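**Wanted: people with strong opinions about laundry**

The Tikurach household robotics group needs 30 participants in September to judge whether a machine can tidy a bedroom yet. Our engineers say yes. Hui-mei Kao, who does her own ironing, says to ask someone else – so we're asking you.

You'll watch the robot work through ordinary chores, mostly clothes and bedding, then score it as you would a houseguest who offered to help. No technical background is needed. A technical background may even slow you down.
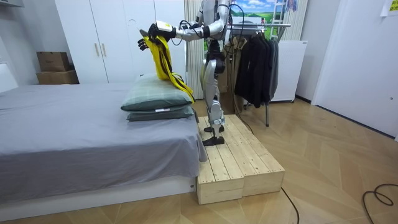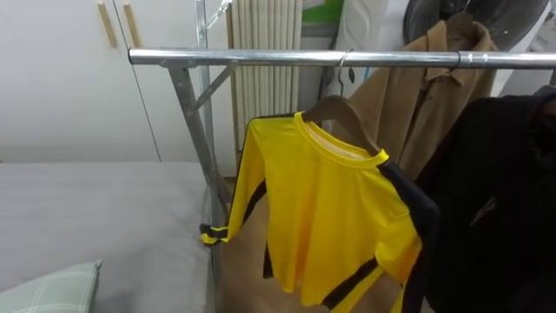

The yellow shirt is on the task list, and it has humbled several of us.

## What we ask of you

- One session of 40 minutes, plus a short form
- Age 18 or over, with some history of hanging up your own clothes
- Patience, including with long pauses
- No coaching the robot. It can't hear you, and Po-yen Shek can

## What you get

A $30 gift card, tea, and a fair chance of going home pleased with your own two hands.

## How to apply

Write to Pei-shan Tseng at the Tikurach front desk, Room 522, and tell us which chore you would hand over first. Mornings fill up fastest. If you fold fitted sheets properly, please mention it, as we have questions.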